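Open day at Lavier, Thu 17 July

I had been meaning to get over to the old Arkari building ever since Lavier moved in, and when the card came through the door saying they would be open to visitors all day, I put my good walking shoes on and went. It's a twenty minute walk from the station if you take the river path, a bit less if you cut through the parking lot behind Goveo, and I took the river path, naturally, and stopped for a roll on the way.

Visitors were asked to sign in at the desk downstairs, and I was number 1003 in the book. I felt very grand about this until the young woman at the desk told me they had started the book at 1000. Never mind! Going up early meant the stairs were quiet and I could look at the old photographs on the landing, which show the building when Väisänen had it and made coat linings there. There's one of the whole workforce lined up in the yard in their Sunday hats, and I could have stood in front of it for half an hour.

They sent us up in groups of eight, with a sheet of paper each and a pencil for anybody who wanted to fill in the questionnaire at the end. Our guide was a soft-spoken man who kept apologizing for the stairs. He took us along the corridor, past a kitchen that smelled wonderfully of coffee, and into the room where the practice work goes on. I'd expected something more like a factory, with yellow lines and signs about hard hats, and it was much closer to a nice office. 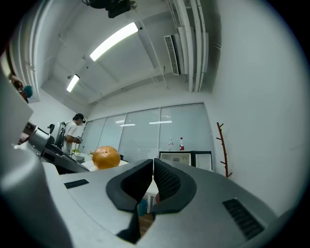
I always look at the furnishings first in a place like this, it's a habit from years of helping my sister move house. The blinds were closed all along the window wall, so the light came from the fluorescent fixtures overhead, and it was kinder than that kind of light usually is. I was very taken with the coat rack, a brown wooden one shaped like branches, and I have already started looking for one like it for our hallway. The low cabinet had its drinks bottles standing on top, just as ours does at home by the end of any week. Then there's the fruit. A big round orange-brown one was sitting on the white table, and three of us had quite a debate over whether it was an orange or a pomelo. I said pomelo and was outvoted.

The work itself, we were told, is the most ordinary kind of thing. Our guide explained that everyday things are harder than they look because no two of them want to be held the same way. A lady in our group said she could have told him that after raising four boys, and he laughed and wrote it down. I asked how long a person keeps at it before needing a rest, and he said twenty minutes is the house rule, then a break and a glass of water, and then somebody else takes a turn.

After that we were given juice in the corridor while the group ahead of us finished, and I got talking with a retired couple who had come two hours by bus. They go to every open day they can find. Their favorite so far was a button factory, and they recommended it so strongly that I wrote the address on the back of my questionnaire and then had to ask for another questionnaire.

We were let back in for a last look and some questions.
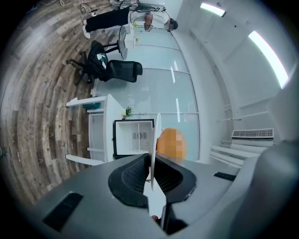
The floor deserves a mention, as I've been going back and forth over one for our back room since spring. It's a wood-look plank in mixed tones, gray and brown with a weathered tan here and there, and it has made up my mind for me. I would never have thought of mixing the gray with the brown, but it looks so easygoing, and I imagine it forgives a lot of crumbs. I liked the little round white table as well, though I'd want one a size larger for breakfast. The office chair was the black mesh sort with a tall back, the same type my nephew swears by, and I must say I still prefer a cushion.

The coffee afterward was free and the cardamom buns were not, but they were worth the money and I had two. Anyone with bad knees should ask at the desk for the elevator, which is around the back and not marked. Lavier plans another open day in August, and the sign-up sheet was already on the counter when I left. I put my name down, and my sister's too, so now I have to tell her.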